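Slide 4. The February fault. Pause for groans from the Gasider people.

Run 300 went fine on paper. The log said "closed" for 2 seconds with the jaws wide apart, and we trained on it anyway.
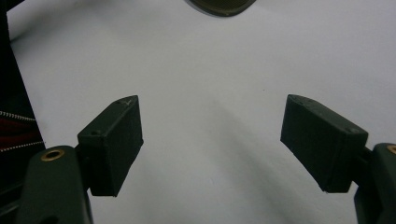 Open gripper, nothing in it.

Slide 5. Cause: a slipped encoder. Fix: one screw, plus a week of blaming the software. Don't name Harish. He's in row two. 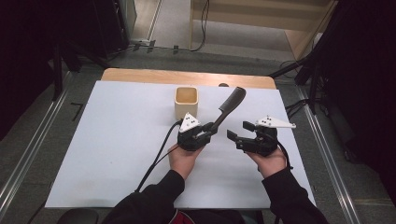 Pramila Upadhyay asked at rehearsal whether the other hand's log was any better. It was worse. Go to slide 6, quickly.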